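방문 보고: 드라론(Draron) 정리·수납용품 전시실

방문일은 2020년 7월 8일, 체류 시간은 오전 10시부터 오후 2시까지였다. 전시실은 밴들리(Vandley) 건물 2층에 있고 일반 공개일에는 예약 없이 입장할 수 있다. 접수대에서 품목표를 한 부씩 나눠 준다. 품목표 기준 전시 품목은 139점이며 바구니류가 가장 많다.

동선은 입구에서 시계 방향이다. 첫 구역은 선반과 칸막이, 둘째 구역은 뚜껑 있는 상자, 셋째 구역이 엮은 바구니다. 각 구역의 라벨에는 외형 치수만 있고 내부 치수가 없다. 엮은 바구니는 벽 두께와 테두리 처리에 따라 내부 폭이 달라지므로 외형 치수만으로는 수납량을 계산하기 어렵다. 안내 데스크에 문의하니 내부 치수표는 11월 개정판부터 넣는다고 했다.

둘째 구역에서는 적재 시험 결과를 게시하고 있었다. 하중을 건 상태로 14일을 둔 뒤 바닥 처짐을 잰 값인데, 시험 온도와 습도가 적혀 있지 않아 다른 자료와 비교할 수 없다. 경첩식 뚜껑과 분리식 뚜껑의 값도 한 표에 섞여 있다. 트린다지(Trindade) 계열 상자는 손잡이 구멍이 높아 가득 채우면 내용물이 손에 닿는다. 린데일(Lindale) 계열은 구멍이 6cm 낮고 이 문제가 없으나, 겹쳐 쌓을 때 아래 상자의 구멍이 막힌다.

셋째 구역의 주제는 작은 물건의 분류였다. 공, 블록, 천 조각처럼 크기와 표면이 다른 물건을 종류별로 바구니에 나누어 담는다. 엮은 바구니는 안쪽 면이 고르지 않다. 매끈한 공은 걸림 없이 들어가지만 올이 성긴 천은 엮은 살 끝에 걸리는 일이 있다. 담는 높이도 변수다. 높은 곳에서 놓으면 공이 튀어 테두리를 넘을 수 있으므로 바구니 바로 위까지 가져가서 놓는 편이 낫다. 흰 상판 위에서는 바구니 바닥의 수평 여부를 확인하기 쉬웠다. 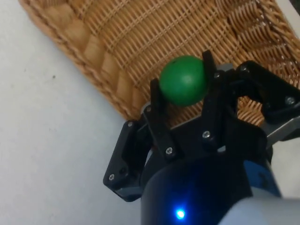 공이라면 바구니보다 칸 나눈 상자가 낫다는 것이 리노스 모스틴(Llinos Mostyn)의 의견이다. 바구니에 여러 개를 담으면 아래쪽 것을 꺼낼 때 위의 것을 전부 들어내야 하고, 엮은 틈에 먼지가 남아 세척 주기도 짧아진다고 한다. 다만 자주 꺼내 쓰는 물건이라면 뚜껑 없는 바구니를 그대로 두어도 무방하다고 덧붙였다.

세척 방법은 품목표 뒷면에 있다. 마른 솔로 결을 따라 턴 다음 물기를 짠 천으로 닦고 그늘에서 말린다. 물에 담그는 것은 금지다. 건조 시간은 표기되어 있지 않다.

출구 쪽 판매대는 공사 중이어서 가격은 확인하지 못했다. 주차는 건물 뒤편, 승강기는 화물용과 겸용.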